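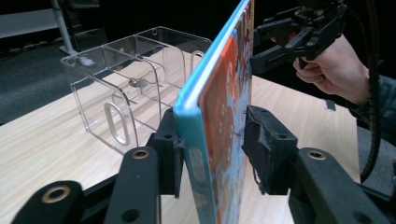 A hardcover with an illustrated cover in orange, red and light blue.

To: Members of the Plakden Library Exchange list
From: Office of Shared Collections, Wodden
Subject: Re: Return of children's hardcovers before the June transfer

Dear colleagues,

Thank you to the branches that replied to the notice on summer transfers. Several of the replies raised the same point as the message from Mr. Fabbri, which is quoted in part below with his permission. The office has reviewed the matter and wishes to set out the procedure that will apply for this transfer and for later ones.

Italo Fabbri (Rizzi Branch) wrote:

> Our branch holds 133 children's hardcovers that belong to the
> shared collection. When we compared the shelf with the list you
> sent, we could match only 117 of them. The remaining 16 are on
> our shelves and carry exchange labels, but they are not on the
> list at all.
>
> I would like to know whether we should send these books with
> the others or hold them back until the list is corrected. Some
> of them are in steady use and I would prefer not to have them
> sit in a crate at Wodden while the records are sorted out.
>
> I would also ask whether picture books in oversize bindings may
> travel flat. Last year they were packed upright with the smaller
> books, and a number came back to us with the corners crushed.
>
> Italo Fabbri

On the first question, books that carry an exchange label but do not appear on the branch list should be held at the branch. They should not be sent to Wodden. Please write the label number, the title and the current shelf location on the supplementary form and return the form to this office. We will add the records to the catalog and confirm by message when this has been done. Until you receive that confirmation, the books may continue to circulate to readers of your own branch, but they should not be offered for loan to other branches.

We believe that most of the missing records date from the period when the catalog was moved to Flustik. Records with an older form of the label number were set aside at that time for checking by hand, and the checking was not finished for every branch. Rizzi is the branch most affected. Other branches may find one or two cases and are asked to report them in the same way.

On the second question, the office agrees with Mr. Fabbri. Oversize picture books may travel flat, in a single stack, at the bottom of the crate. Smaller hardcovers should stand upright with the spine facing the side of the crate, and should be packed closely enough that they do not lean. Paperbacks should go in a separate crate. A crate should weigh no more than 15 kilograms when full. Drivers have been told that they may decline a crate above that weight, and a crate that is declined will wait for the next run.

Branches are also reminded of the following:

Plastic jackets should be left on the books. Torn jackets will be replaced at Wodden at no charge to the branch.

Books with loose pages or a split hinge should be marked with a slip inside the front cover – not with adhesive notes, which have lifted the color from several covers in the past.

A copy of the packing list should be placed in each crate and a second copy kept at the branch until the transfer has been confirmed.

Books on loan to readers on the day of collection do not need to be recalled. They may be sent with the following run.

Collection will begin at 9:30 a.m. at the Plakden branches and will continue to Rizzi in the afternoon. Branches without a loading door should arrange for crates to be ready on the ground floor. The driver will sign for the number of crates only. The contents will be checked on arrival, and any difference from the packing list will be reported to the branch in writing.

Supplementary forms may be sent by reply to this office or placed in the internal mail. Please do not reply to the whole list with label numbers.

Office of Shared Collections
Plakden Library Exchange, Wodden

You are receiving this message as a subscriber to the exchange list. To change your subscription, please write to the list administrator.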